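Orolow: a grasp and motion planner for cup handling in simulation

Project report, submitted 1st February

Summary

Orolow is a small planning and control package for a single robot arm with a parallel-jaw gripper. It takes a goal such as "gripper over the near cup, pointing down" and produces a joint trajectory the arm can follow without touching anything on the table. The work was done entirely in simulation. The final version reached the goal pose in all but 38 of 622 test runs. Most of the failures came from one cause, described under Results.

Background

The course simulator, Zondard, gives each group an arm, a table and a set of objects. It reports joint angles and contact events, and it accepts position commands. It does not include a planner. Earlier groups used the Lamptey library for inverse kinematics, and we did the same. We considered writing our own solver and dropped the idea in August, when we saw how much of the term it would take.

Cups were chosen because they are easy to describe and easy to knock over. A planner that is careless about the last few centimeters will show it quickly.

How the software is organized

There are three processes. The scene process reads object poses from Zondard and publishes them. The planner process takes a goal and a list of obstacles and returns a trajectory. The controller process plays the trajectory back and stops if the tracking error gets too large.

We kept these apart so that each of us could restart one part without losing the others. This cost us some time early on, when messages arrived out of order and the planner used an old cup position. Every message now has a sequence number, and the planner refuses to start if the scene data is older than the goal.

Planning the approach

The planner works in two stages. The first stage moves the arm from its current position to a point above the target cup. It uses a sampling planner in joint space with all 6 joints free. Collision checks are done against simple shapes: a box for the table and a cylinder for each cup. The cylinder uses the rim width for its full height, so it is wider than the real cup at the bottom. This wastes a little space but makes the check fast.

The second stage is a straight vertical move down to the hover pose. Here the gripper must stay pointed at the table the whole way, so joint space sampling is a poor fit. We solve inverse kinematics at closely spaced points along the line and reject the path if any joint jumps between one point and the next.

The fingers are opened before the second stage begins. In the first version they opened at the bottom, and one finger often hit the rim.

The cup that is not the target is treated as an obstacle in both stages. It matters more than we expected – the forearm passes over a lot of the table when the arm reaches forward, and a path that is fine for the gripper can still be bad for the links behind it. The hover pose for the nearer of two cups has the fingers spread just above the rim, with the other cup standing farther back and to the left. 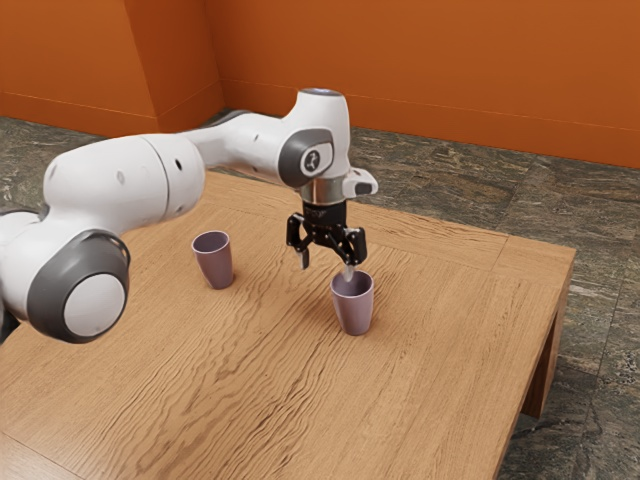 Controller

The controller sends joint positions at a fixed rate and compares them with the reported angles. If any joint is off by more than 2 degrees, the arm holds its position and the planner is asked for a new path from there. We tried a tighter limit, but it caused stops during normal fast motion.

Trajectories are smoothed before playback. The smoothing can cut corners, so the smoothed path goes through the collision check again. If it fails, the original path is used at a lower speed.

Results

Tests were run with random cup positions and a fixed start pose. A run counted as a success if the gripper reached the hover pose with no contact events.

Most of the failed runs had both cups close together near the edge of the reachable area. The sampling stage found a point above the target, but the vertical stage could not continue from that arm configuration. The planner tried again with the same elbow direction and failed the same way. Adding a retry with the elbow flipped fixed several of these cases when we replayed them by hand, but it was finished too late to be included in the test set.

The remaining failures were contacts between the forearm and the far cup. Our link model is too thin near the elbow.

Remaining work

The elbow retry needs a full test run. The link model should be rebuilt from the mesh files in the Carness package, which we used only for display. Cup poses come straight from the simulator, so nothing in this report says how the planner would behave with noisy camera estimates. The scene process already has a field for pose uncertainty, but the planner ignores it.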